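Shared 218 times | 14 comments

The case for loose produce in public canteens

Kiprono Kinyua
July 22, 2026

When the Flandevden district authority renewed its catering agreement in April, the public discussion dealt almost entirely with the price of a meal. The question of how fruit and vegetables should be bought and served received a single paragraph in the tender documents. It is the view of this column that the paragraph deserved a chapter.

Under the present terms, the supplier, Dandix, may deliver produce in any form that meets the hygiene code. In practice this has meant sealed trays of cut fruit and bags of prepared vegetables. The arrangement is lawful and convenient. It is also costly, and it gives the people who eat in our schools, clinics and day centres very little say over what ends up on their plates.

The argument for preparation in advance is usually made on grounds of labour. Kitchens are short of staff, and a bag that can be opened and emptied saves time at the busiest point of the morning. This column does not dismiss that concern. A kitchen serving 200 meals cannot be asked to peel and chop everything by hand. However, a good deal of produce requires no peeling or chopping at all. Tomatoes, mandarins, plums and small apples can be washed and set out whole. The labour saved by buying them already cut is slight, and the shorter keeping time cancels much of the benefit.

There is a further point, which the tender did not consider. A person who is handed a sealed portion must accept it or leave it. A person who may choose from a bowl will often take something, even if it is only one piece. The day centre at Mushi has served whole fruit in this way for two years. Its manager reports that less is thrown away than before, and that older visitors in particular prefer to take a piece home for later in the day. One centre does not settle the matter, but its experience should have been sought before the agreement was signed.

Objections on grounds of hygiene should be answered plainly. Whole fruit with its skin intact is among the safer items a kitchen can offer, provided that it is washed and kept off the floor. The hygiene code already allows for it. What is lacking is a clear instruction to kitchen managers, many of whom believe, wrongly, that open bowls are forbidden.

It is also said that whole produce looks untidy on a serving table and varies too much in size. Such variation is a property of food that has grown in a field. A clean white cloth and a modest quantity, topped up as needed, are sufficient for any canteen.
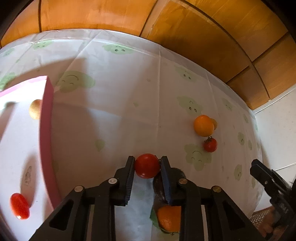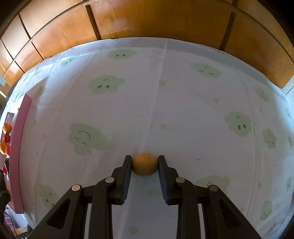
What the authority should do

The agreement allows for a review after 60 days' notice. The authority should give that notice now and ask Dandix to quote separately for whole and prepared produce, so that the two may be compared openly. It should also invite the growers' association at Nidik to state what it could supply in each season, and at what price.

Kitchen managers should receive a short written note confirming that whole fruit may be served from open bowls, and setting out how it is to be washed and stored. Until the review is complete, any canteen wishing to follow the practice at Mushi should be permitted to do so without applying for special approval.

Letters in reply to this column may be sent to the opinion desk.

Contact us | Copyright 2026 | All rights reserved | Back to top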